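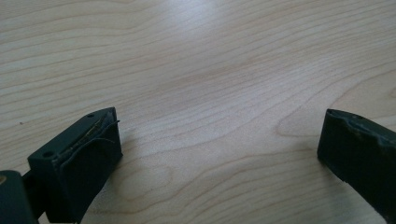

Renovar el acabado de una mesa de madera clara sin lijarla a fondo

Llevaba meses aplazando la mesa del cuarto de trabajo. Es de madera clara, sin barniz, y en mayo le di dos manos de aceite duro. Desde entonces la he limpiado con bayeta y poco más. El aceite aguanta bien el polvo y mal el café, y en el lado derecho, donde apoyo el antebrazo, el poro se había quedado abierto: una gota de agua tardaba 3 minutos en absorberse, cuando recién aceitada se quedaba en la superficie hasta que la secaba.

Había dos opciones. La primera era decapar y empezar de cero, con lijadora orbital y grano 80. La descarté por el polvo y porque el tablero ya ha perdido bastante material en arreglos anteriores. La segunda era un repaso: limpieza, matizado suave y una mano muy fina. Es lo que describo aquí.

Vaciado y limpieza

Lo más lento fue retirar lo que vive encima: la lámpara de brazo, el flexómetro, la bandeja de tornillería y un regulador Skitley que sigue esperando un fusible. Todo pasó a la estantería del pasillo.

Para limpiar usé jabón de aceite Owino diluido en agua tibia, con una esponja blanca de las que no rayan. Se trabaja por franjas, siempre en el sentido de la veta, y se aclara con un paño bien escurrido. Conviene no encharcar las testas. Después dejé secar hasta el día siguiente con la ventana entornada.

Matizado

Grano 240 a mano, taco de corcho, presión mínima. El objetivo es igualar el tacto y levantar la fibra que ha subido con el agua; las marcas profundas no salen con esto y no merece la pena insistir. En los cantos doy dos pasadas y paro, porque se redondean enseguida.

Aspiré con cepillo blando y pasé un paño de microfibra apenas húmedo. Prefiero no usar paños atrapapolvo: los que he probado dejan un residuo ceroso que luego interfiere con el aceite.

Aceite

He usado el mate incoloro de Zirell. El bote abierto en mayo se había espesado algo por arriba, así que retiré la película y removí el resto con una varilla. Pesé el bote antes y después en la báscula de cocina: 158 gramos gastados para el tablero completo, cantos incluidos. Es más de lo que esperaba para una sola mano, y lo atribuyo al lado derecho, que absorbió bastante más que el resto.

La aplicación fue con paño de algodón, a los 15 minutos retirada del sobrante con otro seco, y un segundo repaso a contraluz para localizar zonas brillantes. El brillo, en un aceite mate, indica exceso. Si se deja, queda pegajoso durante semanas y atrapa todo lo que cae.

Nota de seguridad, aunque esté en todas las etiquetas: los paños impregnados se extienden al aire libre o se sumergen en agua. Hechos una bola pueden arder solos.

Resultado

La madera sigue clara. Me preocupaba que amarilleara, como me ocurrió con el aceite de linaza en un estante, y de momento no aprecio cambio de tono. La prueba de la gota en el lado derecho da ya lo mismo que en el centro. Persisten dos cercos de taza muy tenues —de los antiguos, ya estaban cuando compré la mesa en el almacén de Nikelbridge— y ahí se quedan.

Tiempo de curado: la etiqueta habla de una semana para uso normal. He vuelto a apoyar cosas ligeras a los dos días, sin fieltros nuevos todavía. La lámpara pesa lo suyo y la pinza marca, así que seguirá en el pasillo hasta el próximo sábado.

Queda pendiente la cara inferior, que no ha visto aceite nunca. Para eso hay que desmontar las patas y me falta una llave.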